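4. Collecting the demonstrations by remote control

I should say up front that this is the part of the project I enjoyed most and planned worst. Sections 2 and 3 make the Setside pipeline sound tidy. The demonstrations themselves came out of me and Sioned Morris sitting with a hand controller each, taking turns, and arguing about who had the smoother wrist.

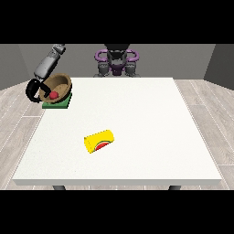

Figure 3. The bowl-and-can task in the simulator, with the gripper at the rim of the bowl.

We split the work by task and not by person, so that every task has both of our driving styles in it. I tend to come in fast and fix things at the end. Sioned lines everything up from way back and then creeps in, and her runs are longer but a lot easier to look at. Waraporn Wongsuwan, who did all of the training runs described in Section 5, asked us early on to please not try to imitate each other, and I think that was good advice. A policy that has only seen one kind of approach gets very lost when it lands somewhere that approach never goes.

For each task we recorded 30 demonstrations that we were willing to keep. A run was kept if the operator finished it without resetting and without letting go of the controller. We did keep runs with a fumbled grasp in them, as long as the same operator recovered and carried on (I fought for these – more on that below). Runs where a ball left its container were thrown out, even the ones that were sort of impressive.

The controller is a Drinix handset, with position mapped straight onto the gripper and the trigger mapped to closing it. We tried a scaled mapping first, where a big hand movement gave a small arm movement, and hated it. My shoulder gave up before lunch. With the direct mapping you lose some precision close to the table, but you stop thinking about the controller after a while, and that matters more when you're doing the same pick over and over.

Bowls were the hard case. A can lying on its side gives you something solid to close on, and if you miss by a little the fingers tend to slide into place anyway. A bowl has to be taken by the rim, with one finger inside and one outside, and from the operator's view it's really tough to judge how deep the inside finger has gone. Put a ball in the bowl and now there's something in there to bump as well. We both got into the habit of pausing right at the rim before closing, just to look. Those pauses show up in the data as little flat spots in the trajectory, and Waraporn noticed them before either of us had mentioned it.

We went back and forth on whether to trim the pauses. In the end we trained on both versions. The trimmed set gave faster motion, as you'd expect, but the learned policy also closed early on bowls much more often. Leaving the pauses in cost us a bit of time per run and gave a calmer grasp. My guess is that the arm needs those extra frames to settle, though I can't rule out that trimming just made the data messier near contact. The Paisan replay tool resamples after a cut, and we didn't look into what it does to the velocities.

About the fumbles. Of the demonstrations we kept for the bowl task, 14 include at least one second attempt at the rim. I'd argued that these would teach recovery, Sioned thought they would teach fumbling, and I'm sorry to report that we were both a little bit right. The policy does retry after a miss, but now and then it also backs off from a perfectly fine position and comes in again.

One practical note for anyone who wants to repeat this. We stopped after 2 hours in any one sitting. By then the approaches were getting sloppy and we were choosing easier grasps without meaning to. We only found this out by sorting the August runs by time of day in Flilto and watching them back to back – the late ones all drift toward the same lazy angle. I'd shuffle the task order within a sitting next time, so that no single task gets all of the tired driving.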